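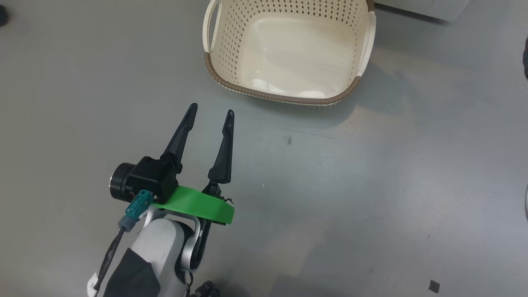
Unit 4: Household Objects - The Laundry Basket

I love starting this unit with the basket, so bear with me! Look at the walls first. Rows of small diamond-shaped holes make a lattice: air gets in, weight comes off, and the plastic still holds its shape. The floor of the basket is solid, though, and glossy too. Then there's that brown rim with its woven texture, braided like the wicker baskets plastic ones replaced - a lovely bit of borrowing.

Now the handles, one on each side. Think about where your knuckles go when the load is 51 shirts' worth of bad planning.

For our next session:
Sketch a basket from home, empty, seen from above.
Mark where it is open and where it is solid.
Read Gounder's chapter on weaves (Reader, p. 430). It's short and really good.

Bring pencils, the Horkville studio never has enough.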